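Chapter 6
Short Forms: Initials, Clippings and Blends

In this chapter
Why writers shorten words
Initialisms and acronyms
Clippings and blends
When to spell a short form out
Full stops, plurals and other small troubles

Before you begin
Keep a notebook page free for your own collection. You will need it for Exercise 6.2, and you may find, as I did, that it fills faster than you would like.

When I first started teaching this course I lived in Dillville and took the bus in every morning, and I got into the way of reading whatever was in front of me. It was nearly always short forms. The ticket had them, the timetable had them, the notice by the driver had a whole string of them, and I understood most without being able to say when I had learned a single one. I suspect you are much the same. You have probably never been taught what "Mrs" is short for, and if you stop now and try to say it slowly, you may be a little surprised (it began as "mistress", though hardly anyone would read it out that way today).

People have been shortening words for as long as they have been writing them. Roman stone-cutters wrote SPQR for the Senate and People of Rome, and you can hardly blame them, given the work involved in cutting each letter. Medieval scribes had vellum to save and tired wrists to think of, and they used little strokes over the line to show where letters had been left out. Telegrams were charged by the word, early text messages were limited in length, and each of these left its own habits behind.

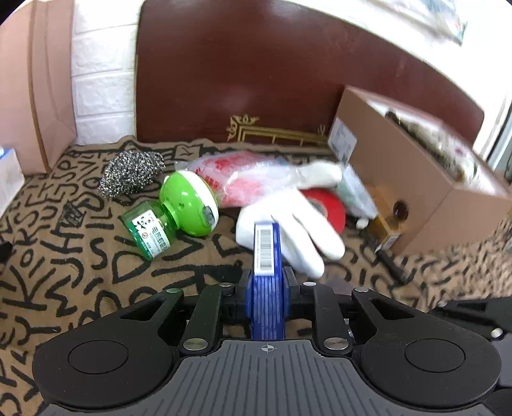
Saving room is only part of the story, however. A short form also tells you who is speaking to whom. Two nurses can get through a handover in a few minutes using letters that would leave a visitor quite lost, and the same goes for sailors, knitters, bell-ringers and tax inspectors. Knitters will know at once what "k2tog" means. The rest of us need it explained to us (knit two stitches together), and until it is, we are standing outside the door. Keep this in mind as you read on, for we shall come back to the question of who is being let in and who is being left out.

Let us settle some terms. An initialism is made of first letters said one by one, as in BBC or VAT. An acronym is made in the same way but said as a word, as in NATO, and some acronyms settle down so comfortably that we forget they were ever anything else: "radar" and "laser" both began like this. A clipping is simply a word with a piece taken off, such as "fridge", "exam" or "flu". A blend pushes two words into one, like "brunch". You will meet writers who call all the first two kinds acronyms, and I would ask you not to be too cross with them. Plenty of dictionaries now allow it.
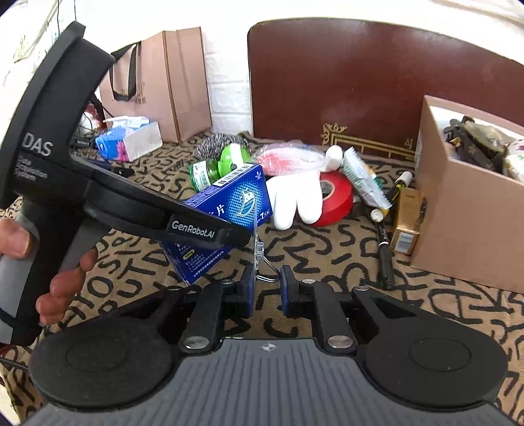 The kindest thing you can do with a short form is to spell it out once, early, where the reader can find it. In an essay we usually give the full name first and put the letters after it in brackets. Labels tend to go about it the other way. Three large letters come first, to catch the eye, and the explanation sits below in smaller type, as with the DAS printed over the words "Data Acquisition System" on the black frame in Figure 6.2. Either order will do, so long as the reader gets both halves. Trouble comes when the second half is missing. DAS on its own might send a German speaker looking for a noun to follow it.

How bad can it get? My colleague Sewwandi Howlader was once asked to tidy up the staff handbook at Brinance, and her list of short forms came to 28 pages. She found 25 that had two or more meanings in the same book, and several that the oldest members of staff could no longer explain at all. We shall work through part of her list in Section 6.4, and I have left the muddles in.

Exercise 6.1
Read the notice from the Trumthorpe library on the next page. Underline every short form, then write beside each whether it is an initialism, an acronym, a clipping or a blend. Leave any you are unsure of and compare them with a partner.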